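6.4 Fault 1921: cloth held by one arm only

Applies to: Huet two-arm folding cell, controller software Uvodex 4 and later.

Fault 1921 is raised when one gripper reports contact with the cloth and the other does not report contact within 2000 ms. Both arms stop where they are and keep motor power. The message on the pendant reads HANDOVER TIMEOUT, followed by the letter of the arm that did not report.

CAUTION: Motor power stays on during fault 1921. Do not reach between the grippers until the cell has been put into Hold and the amber lamp is steady.

Before clearing the fault

1. Press Hold on the pendant. Wait for the amber lamp to stop flashing.
2. Open the wrist camera view for the arm named in the message (Diagnostics > Wrist view).
3. Save the view with the fault record. The record is overwritten at the next restart.
4. Do not jog either arm yet. Moving an arm while the other has hold of the cloth can tear the cloth or pull the finger out of line.
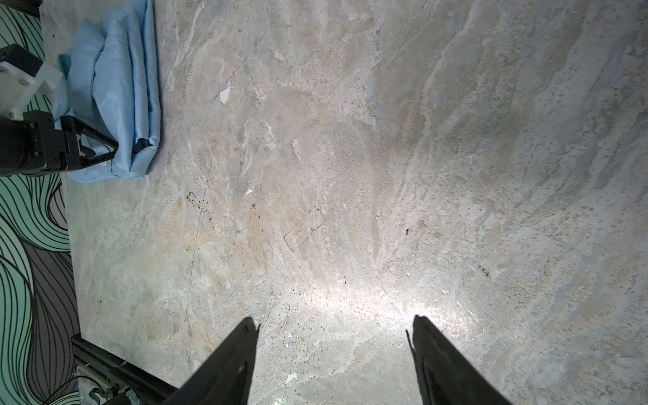

Handover faults fall into two groups: those where the gripper closed and missed, and those where it never reached the cloth. The wrist view is used to tell them apart. With the fingers open over bare marble-patterned tabletop and the light-blue cloth bunched up in the far left corner of the view, against the other gripper's finger, the fault belongs to the second group. Go to "Arm did not reach the cloth". If the fingers are closed, go to "Fingers closed without cloth".

Note: A bright patch on the table between the fingers can hide a thin or pale cloth. If in doubt, dim the cell lamp by one step and look again.

Arm did not reach the cloth

1. On the pendant, select the arm that reported contact and choose Release. Use the slow setting.
2. Check that the cloth has come away from the finger. If it has caught, switch off motor power at the cell door and free it by hand.
3. Jog the other arm straight up until it is clear of the table, then send both arms to Park.
4. Open Tables > Pick points and compare the stored pick point with the one in the fault record.
5. If the two differ, run the table alignment routine (section 4.2).
6. If they agree, lay the cloth flat in the middle of the work area and run one cycle at reduced speed.

Fingers closed without cloth

1. Release and park both arms as in steps 1 to 3 above.
2. Inspect the finger tips for wear. Replace in pairs only, using Farkwood tip set.
3. Reset the grip counter to zero. Tips are due for inspection every 1000 cycles.

Marks on the table surface

Chips, specks and scratches can be picked up as cloth edges by the edge finder. Wipe the table before running alignment. Marks that do not wipe off are to be masked under Tables > Ignore areas.

CAUTION: Do not raise the contact time limit to stop fault 1921 from appearing. With a longer limit, the holding arm may start its lift while the other is still travelling.

If the fault returns after alignment, leave the cell in Hold and send the fault record and saved wrist view to Rastness service.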